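Home | Cells | Procedures | Reports | Contacts

Print this page | E-mail this page

Durniveo Automation: safety checklist, drawer-opening cell
Inspection after fault, simulated cell and physical cell
Date: 2019-06-14
Inspected by: Yanling Jiang
Cell owner: Tsung-han Lu
Marked OK, FAIL, or N/A. Comments follow each item.

Reason for inspection

On the physical cell the arm carried on closing towards a drawer front after the stop command had been sent from the operator screen. One drawer front cracked. No injury. The hardwired emergency stop was then pressed and worked. The cell has been locked off since and the same program has been run in the simulator to find the fault.

Part A. Physical cell

1. Isolator locked off and tagged. OK. Key is with Tsung-han.

2. Emergency stop, bench button. OK. Tested five times, arm dropped out each time.

3. Emergency stop, door button. OK, but the button is stiff. Replace at next service.

4. Software stop from operator screen. FAIL. The stop was put in the same queue as the motion commands and waited its turn. The log shows 474 commands ahead of it. A stop must not wait behind anything.

5. Speed limit near cabinet. FAIL. Set to 60 mm/s in the May release, but the value was overwritten when the Pollach controller restarted. Nothing on the screen tells the operator this has happened.

6. Base plate fixings. OK. All bolts tight, paint marks still in line.

7. Gripper fingers. FAIL. One finger is bent at the tip. Do not straighten it, fit a new pair.

8. Floor marking and barrier. OK.

9. Damaged drawer removed and kept for the report. OK. Bagged and labelled in the Ritchie store.

Part B. Simulated cell

The model was checked against the drawings before any runs were made, as the last report complained that the two did not match.

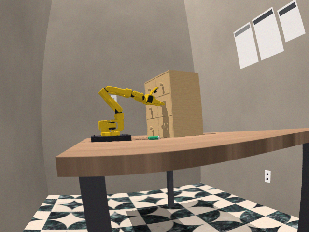
Simulated cell, arm with gripper open near the top row of drawers.

10. Arm position relative to cabinet. OK. Agrees with the drawing.

11. Drawer layout, two columns of three. OK.

12. Drawer handles. FAIL, minor. Handles in the model are recessed, and so are the real ones, but the real ones are deeper. The fingers need to go further in than the simulator suggests. Not the cause of the fault, but it should be put right.

13. Loose items on the table. Comment only. The small green item with the pale cap lies on the tabletop between the base plate and the cabinet. The planner has no collision shape for it and will plan straight through it. Either give it one or take it out of the model.

14. Fault reproduced. OK. With the queue filled as on the day, the stop was late in 48 runs out of 60. The other 12 had a short queue when the stop was sent.

15. Contact force reported at drawer front. FAIL. The simulator peaked at 98 N and carried on without raising an alarm. The threshold had been left blank in the Bullex settings file, and a blank is read as no limit. Blank should be refused at start-up.

Actions

Items 4, 5 and 15 to be closed before the isolator is unlocked. Owner: Tsung-han Lu.

Item 7, new fingers on order. Owner: Yanling Jiang.

Items 3, 12 and 13 can wait for the next service. They do not hold up the restart.

After the change to item 4, repeat the full set of runs in the simulator first, then repeat on the physical cell with the cabinet taken away. Put the cabinet back only when both sets are clean.

Comment from cell owner

Agreed on 4 and 15. On 5, I would like the limit stored in the safety controller, where the program cannot change it. Quote requested. Until then the operator is to read the value aloud to a second person before each start and both are to sign the sheet. T. Lu

Comment from inspector

Accepted as a temporary measure. I will look at the signed sheets when I come back for the restart. Y. Jiang

Status: cell NOT released for use.

Print | E-mail | 2 comments | 0 shares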